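**Hand-held gripper teaching** is a way of showing a robot how to do something by doing it yourself, with a robot's fingers in your hand. I keep this entry on the Dekholm wiki because I ended up using the method more than anyone else here, so forgive the first person.

The idea is simple enough. You hold a gripper with a camera looking past the fingertips, you do the job, and the recording becomes a lesson. A policy (the program that picks the robot's next move from what it sees) is then trained on a pile of those lessons. I learned it from Oranuch Wattanapong, who set up our first task, Boonchu, and who still has the steadiest wrist in the building!

Boonchu is all about soft things in a box. Plush toys, felt, scraps of fabric — stuff that squashes, folds and snags on its neighbors. Hard blocks are easy by comparison, and I say that as someone who dropped plenty of them.

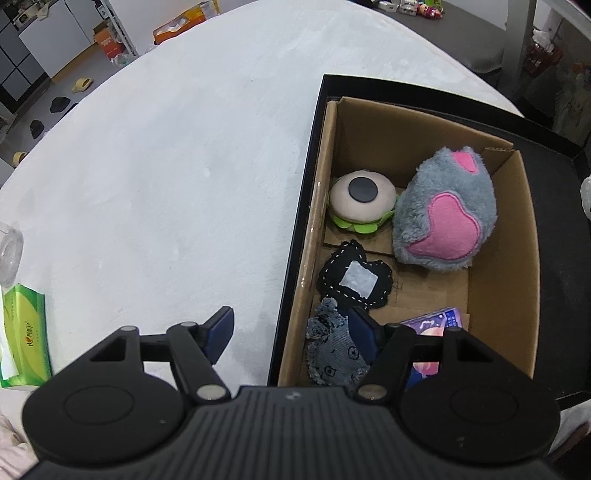

*2 min read*

With one fingertip down inside the cardboard and the other still out over the table, you can see why walls matter so much. A scrap of denim in a corner means one finger has to work close to the side of the box, and a grasp that would be fine on an open table needs a whole different angle. The fuzzy paw and the eyeball toy are much kinder targets, being fat and round.

**Results.** We trained on 7 hours of recordings and tested on a robot arm called Gramik. It picked the requested item in 72 percent of trials. Plush did best, flat fabric did worst, and most of the misses came from closing the fingers a little too high. I'd guessed it would be the fuzzy stuff that caused trouble, so that shows what I know.

**Variants.** Dastine is the same method with two grippers, one for each hand. It helps with flat cloth (one hand pins, the other pinches) but it's tiring, and I can only manage short sessions before my thumbs complain.

**Open questions.** We still don't know how much the clutter in the background helps or hurts. Oranuch thinks busy rooms make a tougher policy. I lean the same way, but we haven't run the plain-room comparison yet — it's down for June.

*See also:* Boonchu item list, Gramik setup notes, Dastine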